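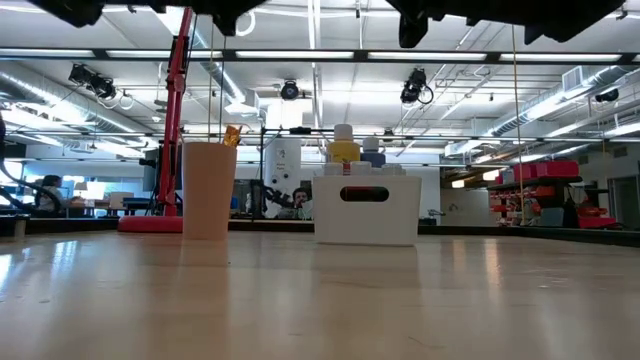
Sourdough log, Rallthorpe starter, Sep 29, 2023

Fed at breakfast, 40 g starter to equal flour and water. Smelled like nail polish by lunch. The Flovbridge starter, on the same flour and the same shelf, smelled of apples and was plainly pleased with itself.

Tried the rye from Forsberg in both. Rallthorpe rose a finger's width and then had second thoughts. I have written "sluggish" in this notebook every week since May and would like a new adjective.

The tall cream cup is for discard. Please stop drinking out of it. 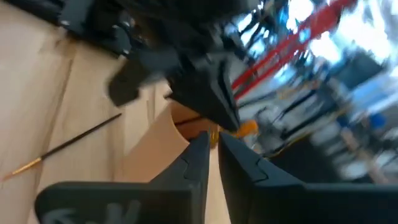 Tormod Öberg
Bench baker, test kitchen

Dough at 16 hours in the cold: slack, sour, a few big bubbles on one side. Baked it anyway. Crumb like a bath mat, crust very good. Ate the crust.

Next: drop the salt by 5 g, feed twice a day, and ask Runville whether their flour changed or I did. If the loaf is flat again, it goes down as focaccia.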